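玻璃门前的考题：学生机器人社团夜间开门测试，成绩单仍有疑问

Flitance学生机器人社团8月初公布了“认门”项目的阶段结果。项目的目标听起来不大：让一台带机械臂的移动机器人在普通住宅里自己找到门，分清是哪扇门，再决定要不要过去。社团的说法是“基本可用”。翻过他们的记录之后，本报认为这四个字下得早了。

按照社团2021年8月4日发布的说明，项目为期一个学期加半个暑假，共做了405次尝试，地点是一套借来的公寓，时间多在晚上。选晚上是指导老师Kilian Hubmann的主意，他认为白天的成绩“太好看，没有参考价值”。这一点值得肯定。问题在于，说明里只给出总次数和一个笼统的“多数成功”，哪些算成功，由谁判定，通篇没有写。

队长Wekesa Tanui解释，成功是指机器人停在门前正确的位置，并报出门的类别。至于伸手把门推开，不在本阶段的评分之内。换句话说，标题里的“开门测试”，测的多半是停车。

玻璃是最大的麻烦。室内亮灯、室外全黑的时候，门板像一面镜子，沙发、柜子连同机器人自己都会映在上面。负责感知程序的Oduor Swai承认，程序早期会把倒影当成另一间屋子，规划出一条穿过玻璃的路线。现在的版本加了一道判断，但它依赖事先录入的房间尺寸。换一套房子还灵不灵，他没有给出答案。

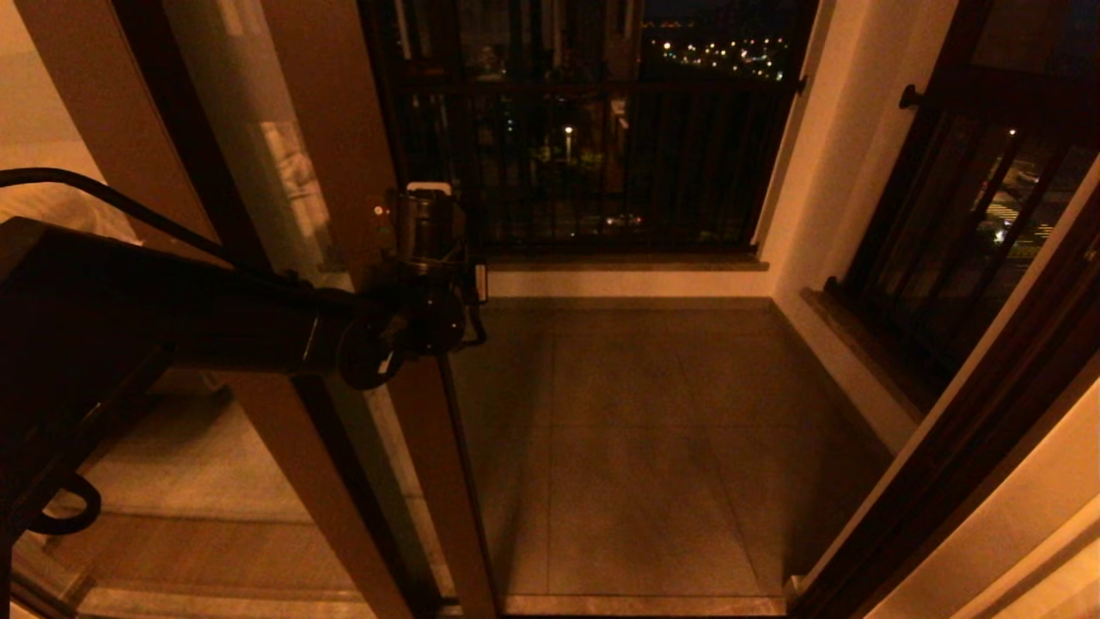
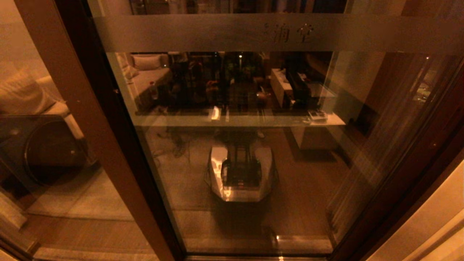
夜间测试：上图，机械臂伸向阳台门口；下图，印有“浴室”字样的玻璃门，门上映出机器人的机身。

文字标识算不算作弊

浴室门上的字也引起了争论。社团允许程序读取门上的文字，读到了就直接归类。来自Rashidi中学代表队的Ziad Hourani在交流会上提出，大多数人家的门上并不写字，这样得来的识别率说明不了什么。Tanui回应说，读字本来就是能力的一种，人进了陌生地方也会看牌子。双方谁也没有说服谁。

经费方面，社团称除机器人本体外，自筹开支为1,365元，主要用于线材和备用零件。这个数目很省，但机器人本体由学校提供，折旧和维修均未计入。若有别的学校想照着做，这笔账恐怕得重算。

10月的复测

社团计划10月在另一套住宅复测，届时门上不贴、不印任何文字，并把推门动作纳入评分。Hubmann表示，每次尝试的原始记录会一并公开，包括失败的。复测拟安排30次，规模比这一轮小得多，能得出多硬的结论，还要看房子怎么选。

家长代表Musyoka Rweyemamu看过一次晚间测试，他的评价比社团的说明克制：“它走得很稳，停得也准。我想看的是它把门打开，那天晚上没有看到。”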